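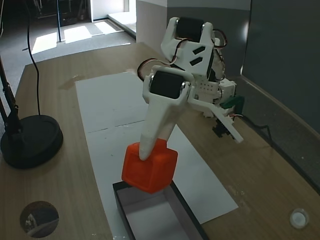
Frequently asked questions about the Cosent study

What did you set out to test?
Whether a low-cost arm can learn a simple put-the-block-in-the-box task from a small set of human demonstrations. The method was worked out by Muthoni Kinyua and Rhun Llewellyn.

How many demonstrations did you use?
We recorded 286 and trained the main model on 147 of them. The rest were dropped for jerky motion or long pauses. Hefin Kneath did the sorting by hand.

Why such a plain setup?
We wanted other people to be able to copy it. The arm is 3D-printed, the block is one bright color, and the work area is white paper on a tabletop. 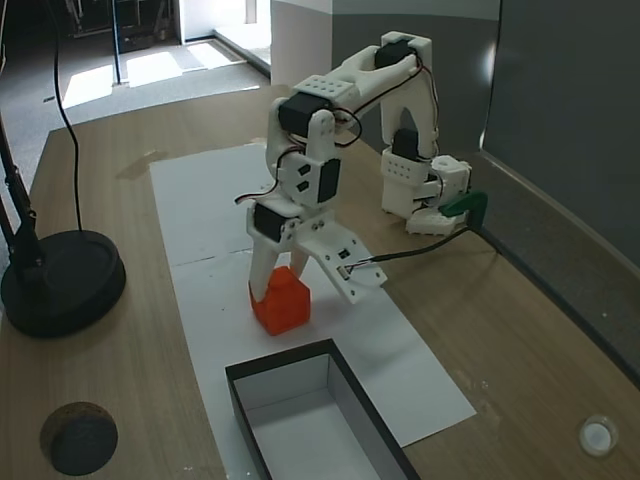 We also tried patterned paper early on. It made training slower and told us little about the method, so we went back to white.

What does the model predict?
Short runs of joint positions, 10 steps at a time. It then looks again and predicts the next run - this gave smoother motion than single steps.

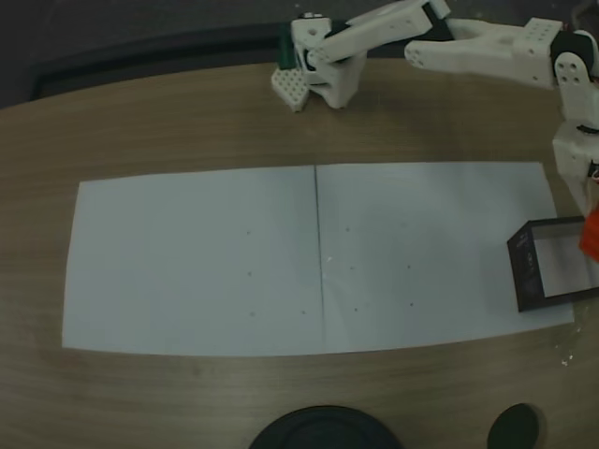 Does the box have to stay in one place?
Small shifts are fine. Large ones are a problem, and the model tends to release the block where the box used to be. Myroslav Karpenko is working on this now.

How long does training take?
Up to 1,000 passes over the data. We saw little gain from going further.

Can I get the data?
We plan to release it in October, along with the print files. Write to Caradog Parri at Wikstead if you need it sooner.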